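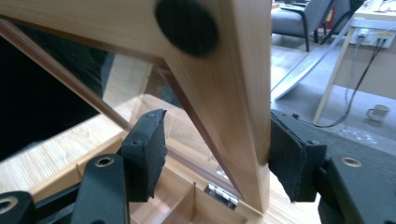 October, late evening

I finally got to the glass today! I've been circling this job for weeks, and then I sat down after lunch and didn't look up until it was getting dark. The timber is so pale and the grain so fine, with those little pinkish-tan streaks running through it, that I've decided against any stain at all. I nearly talked myself into the walnut oil from Pilliton and I'm so glad I waited.

The coppery strip along the inside edge is my favorite part. It picks up a warm, reddish shine against the glass — I keep tilting my head to catch it. Worth every one of the 20 minutes I stood dithering at the counter in Cloltum.

Still to do: look over the corners again, rub down the squared-off end with the fine paper, and find the other 2 bumpers (round, black, rubber, surely in the tin with the hinges?). Then the wooden box needs a proper going-over too.

My hands smell of sawdust and I couldn't be happier. More tomorrow if the rain keeps up.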